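Collecting Tidy-Up Examples at Home with a Hand-Held Gripper

4 min read

If you've been following along, you already have your gripper charged and your storage card cleared, and you're probably itching to start. I know I was! Before you do, let's talk about choosing a good small job, and for my money nothing beats putting spoons and chopsticks into a caddy. They're thin, they roll, they hide under one another, and a learning system needs to see plenty of that.

Start with a mess. Lay the chopsticks so that some cross over the spoons, and turn the handles in different directions. Then mix it all up again before every run (I do it with my eyes shut, which my family finds very funny). Leave the caddy where both compartments can be reached.

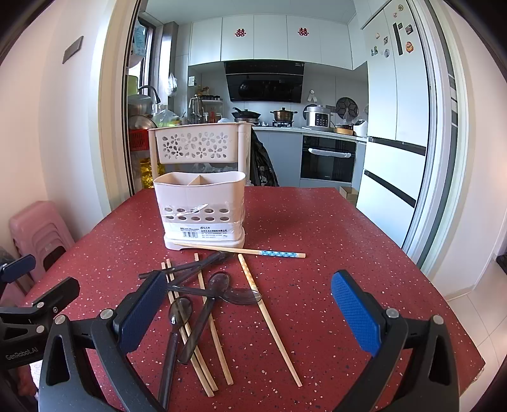 Luuk Verstraete wrote in to ask whether the kitchen behind the table ought to be hidden with a sheet, as his first set for the Prollport project was all shot against a plain wall. He found that the trained model did nicely at that wall and got lost everywhere else.

I'd leave the kitchen alone, Luuk, and move to another room after a while if you can. On to the run itself:

1. Begin with the jaws open, above the table, and hold still for 2 seconds.
2. Go for one piece at a time. Close gently near the middle of the handle.
3. Lift, turn the piece upright – slowly, please – and lower it into a compartment before you let go.
4. Carry on until the table is clear, then hold still once more and stop recording.

If you drop a spoon, pick it up and keep going. A good recovery is worth having, so don't throw those runs away. Do throw away any run where your other hand sneaks in to help.
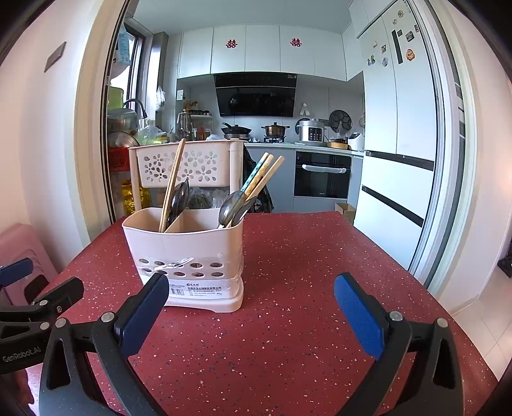 Spoons and chopsticks in the two-compartment caddy, with the jaws open on either side.

I do 30 runs, take a break with a cup of tea, and stop for the day at 40. Past that my wrist gets lazy and the movements all start to look alike. Name each file as you go, and write a short note beside any run that had a drop in it.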